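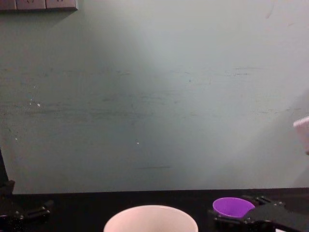 *Hopkin, March*

# Chapter 4: The Wall Behind the Table

Most people who are asked to look after a workroom begin with the floor. The floor is large, it gets dirty in plain view, and there is a well-known tool for it. The table comes next. The wall behind the table comes somewhere after the light fittings and slightly before the roof, and in many buildings it is left alone until the day somebody important is due to visit.

This chapter is about that wall. It will not take long to read, and you may find that it spoils a number of rooms for you.

A pale wall behind a dark table is a very common pairing, and a slightly unlucky one. The table forgives nearly everything except crumbs and dust. The wall forgives nothing. Every chair back and box corner that brushes past it leaves a grey signature, and since people and furniture mostly travel sideways along a wall, the signatures tend to run sideways too. Look for them as faint streaks with a smudge here and there, often strongest at the height where things are carried. A small white speck is a different matter. It may be filler, bare plaster or a splash of paint, and you won't know which until you have been up close to it with a fingernail.

Light makes all this harder. Where a wall is brightly lit the marks fade into the glare, and where it is dim they pass for shadow. The student who looks once, from the doorway, will write "wall: fair" and go to lunch. We have marked a great many sheets that say "wall: fair".
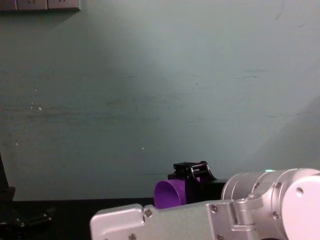 The better habit is to look three times: once from the door, once from where you would stand to work at the table, and once from the side with your cheek closer to the paint than feels dignified. Write down what you find each time before moving on. The three lists will disagree, and the disagreement is the useful part.

Take the sockets first, as they don't move. A strip of three set high up on the left gives you a fixed point, and every mark can then be placed by its distance from it. "Long grey band, upper right, well clear of sockets" is a note that a decorator can use. "Bit scruffy on the one side" is a note that a decorator will read aloud to a friend.

Then take the line where the table meets the wall. Short dark marks just above it are easily missed, as the eye treats them as part of the edge. A plain white cup on the table is handy at this point, as it gives you something pale to judge the wall against. Few walls come out of the comparison well. Drink the tea first.

Last, think about what covers the table. A black cloth hides a scratched top very nicely and collects lint with real dedication. It also makes any wall behind it look paler than it is, which flatters the colour and does the scuffs no favours at all. If the cloth comes off for washing, look at the wall again while it is away. 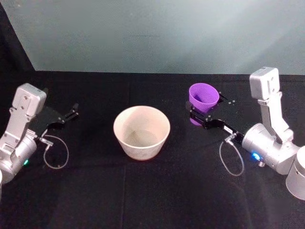
## Before you start

You will need the Zeststead room sheet (printed at the back of this book), a pencil, a tape measure and a soft white cloth. Set aside 20 minutes for one wall. The Cestia method, which we come to in section 4.3, asks for 17 separate readings, and we shall be throwing out most of them.

Leave the cleaning sponge in the cupboard for now. A wall that has been wiped in one spot has a clean patch, and a clean patch is the hardest mark of all to remove.

## 4.1 Naming the marks

We use the Flovomura terms throughout. A *streak* is longer than your hand and has soft ends. A *scuff* is shorter and has at least one hard edge. A *smudge* has no edge that two people can agree on, and should be entered by its centre.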